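Flundau Fleece Blanket, Pale Pink
Bassi home textiles / Bed layers / Blankets
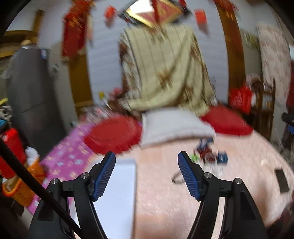
Anum Satti wrote in to ask whether the blanket can stay on the bed all day under cushions and whatever else gets put down on it, or whether the pile goes flat. It can stay on. The pile compresses under weight and recovers when the blanket is shaken or tumbled without heat. Marks left by round or heavy cushions normally lift overnight.

Product data

Item number: 334
Color: pale pink
Surface: fuzzy pile, both sides
Material: 100% polyester
Edge: turned hem, double stitched
Maximum wash temperature: 30 °C
Availability: in stock

Use

The Flundau is a top layer for a bed that doubles as seating. It is laid over the made bed and left there. The pile holds light items in place, so a phone, a sheet of cardboard or a box lid laid flat does not slide toward the edge the way it does on a satin cover. Small parts can sink into the pile. For sorting or packing on the bed, put a tray or lid down first.

Charging cables may be run over the blanket. Do not leave a charger or power brick working on top of it or under it. The pile holds heat.

The blanket is not intended for use with an electric underblanket set above low.

Combining with other layers

Pale pink takes darker pinks and reds well. Red round cushions at the head with a light grey pillow or folded quilt between them give a plain arrangement that can be cleared in one go at night. A patterned magenta quilt can be kept to one side of the bed and pulled across when needed. The Flundau goes under a quilt of this type. Placed on top, it tends to creep toward the foot.

New red and magenta cottons should be washed separately before they are left in contact with the blanket. Dye transfer onto pale pink is permanent in most cases and is not covered by the warranty.

Washing

Wash alone or with other synthetics at 30 °C, liquid detergent, gentle cycle. No fabric softener. Softener coats the fibers and the pile clumps.
Spin at no more than 1000 rpm.
Line dry or tumble without heat. Do not iron.
Brush the pile in one direction with a soft clothes brush while slightly damp.

Some lint is released in the first two washes. Empty the machine filter afterward.

Storage

Fold in thirds and store in a breathable bag or an open basket. Vacuum bags are acceptable for short periods. After several months under vacuum the fold lines may need a wash to come out.

Related items

Zakel round cushion, red, removable cover
Lenero folding quilt, light grey
Lenero wall cloth, beige with brown crosses

The wall cloth is sold without a rail. It can be draped over any tall support behind the head of the bed.

Warranty

Seams and hem are covered for two years. Flattened pile, snags and dye transfer are excluded. Keep the sewn-in label attached, as the batch number is printed on its reverse and is needed for any claim.

Product questions: Jui-lin Hsu, textiles desk. Please quote the item number.

Page revised 9th November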